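March was mostly countertop work for our club. We had been running the arm on foam blocks since the fall, and Thoa Mai, who leads the manipulation group this year, wanted us on real kitchen items before the spring showcase. The task she wrote on the board was short: move a bowl to where it's asked for, and leave everything else alone.

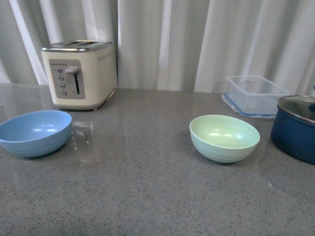
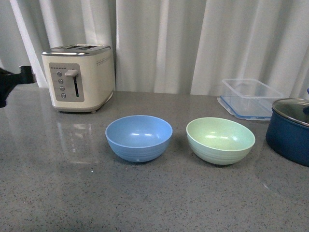
The second half of that sentence took up most of the month. Our first scoring sheet only looked at whether the target object ended up in the right place. Tùng Ninh pointed out that a run could pass on that sheet with half the counter knocked over. He rewrote it so that any contact with something that wasn't the target is a fail, even a light touch. Our pass rate dropped to 12 out of 48 the first evening we used his version. I was annoyed about it for a day or so and then agreed with him.

The code is split in two. Larkell is the part that decides where to grasp. It was started by students who have since graduated, and the comments are thin. Rokov is the part that plans the motion, and it's ours from this year. The two of them talk over a message format that we changed three times. If you are starting a club project like this, settle the message format first and write it down somewhere everyone can find it. We lost two full meetings to a unit mismatch. Larkell was sending millimeters and Rokov wanted meters, and the planner just refused every request without saying why. It now prints the number it received along with the refusal.

Shiny and see-through surfaces gave us the most trouble. Depth readings on clear plastic are bad. Sometimes the wall of a container is missing and the planner thinks it can go straight through. Reflections on a polished surface cause the opposite problem, with points showing up below the counter where there can't be anything. The second one was easy to fix. We fit a plane to the counter and throw out whatever is under it. For clear plastic we still don't have a good answer. Right now we mark the area by hand before a session and the arm treats it as a solid box. I don't like it, and it will have to go before we can say the system handles a counter it hasn't seen before.

For bowls, grasping the rim works better than going around the outside. We tried both. Going around the outside needs more clearance than we usually have, and a bowl slides if one finger gets there first. With a rim grasp you put one finger inside and one outside and close slowly. Thoa slowed the closing speed down twice and the passes went up both times, so we kept it there.

By the end of the month we had 1,643 logged attempts. That includes the bad early ones, which I think should stay in. Labeling them was dull. We did it in pairs, one person watching the playback and one typing, and switched every 16 clips. Đồng, our labeling tool, crashed whenever somebody hit undo twice in a row. I fixed that over the break and broke the search box in the process, so please don't use the search box yet.

We also have a poster to make. It's in a folder called Poster, and so far it has a title and one chart. Tùng is doing the chart of failures by type. I'm writing the methods text, and I'd like somebody who wasn't at the March meetings to read it and tell me what doesn't make sense.

Next we start on lids. The gripper pads are worn down and we need to order new ones before that, probably the softer kind. Thoa has the part number.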